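Poditz Post Donation and Service Records: Data Card

Maintained by the Records Office of the Poditz Veterans Post. Last revised March 21, 2025.
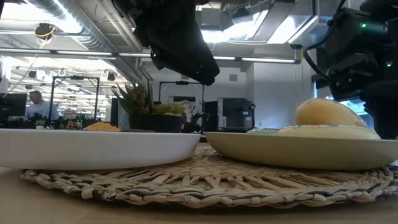
The collection lists gifts of money, goods and labor received by the Post. It was compiled from the handwritten ledgers and from the thank-you letters kept with them. It is offered to members, local historians and youth groups who wish to confirm a past contribution or service project.

Contents

The release holds 422 entries in 2 files. The first file, gifts, covers cash and donated goods. The second, service, covers work carried out on Post property, including painting, flagpole repair and care of the memorial garden. The earliest entries date from 2000.

Fields

entry_id: a number assigned at transcription. It has no meaning outside this collection.
year: the year written in the ledger.
donor_type: individual, family, business, youth group or other.
donor_name: given only where written permission is on file. Otherwise the field reads "withheld".
description: the ledger wording, with spelling left as found.
amount: whole dollars. Blank for goods and labor.

Preparation

Theresia Schwaiger transcribed the ledgers. Heidrun Wallner checked each entry against the original page and settled differences in reading. The files were prepared in Skirkix and exported as plain text with commas between fields. Entries that could not be read are marked "illegible" in the description field.

Known limitations

One ledger suffered water damage, and around 20 of its entries lack an amount. Business names changed over the years and have not been merged, so Kurek Hardware and Kurek Supply appear separately. Hours of labor were seldom written down and should not be estimated from these files.

Terms of use

The files may be copied and quoted for noncommercial purposes with credit to the Post. They may not be used to solicit donors. Mailing addresses and telephone numbers were removed before release and will not be provided on request.

Corrections

Corrections should be submitted in writing to the Records Office, Odus Hall, with the entry number and a copy of any supporting letter or receipt. Accepted changes are entered each June and listed in the file named changes.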